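## About Sturnudgate

Sturnudgate supplies everyday tableware and small dining tables to shared houses, staff kitchens and training flats. Stock is held at the Kaltis store and issued in sets. The minimum order is 3 sets; the largest single issue to date was 4000 pieces, delivered in October to the Ospina residential blocks.

A set is specified by use, and colours are mixed on purpose so that replacements need not match. Plates have a shallow raised rim. Bowls are offered in steel and in white ceramic, and cups have one handle. Tables have rounded corners and a pale wood-grain top.

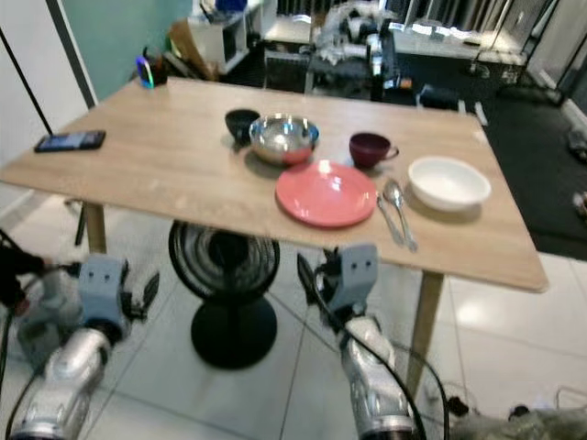 Customers at Rernora wrote that mixed colours had cut their reordering time, but that they would still like forks and spoons sold separately, as forks go missing first. Cutlery has been available by type since that letter, in packs of 55.

Each item is inspected before issue. Rims are checked by hand for chips, and cup handles are loaded and released 100 times on a sample from every batch. Rejected ceramic is crushed for aggregate. Steel is returned to the supplier.

Returns are accepted at the Kaltis store until 4 pm. Items should be washed, dried and stacked by type, with bowls nested by diameter and cutlery bundled. Table legs are to be left attached.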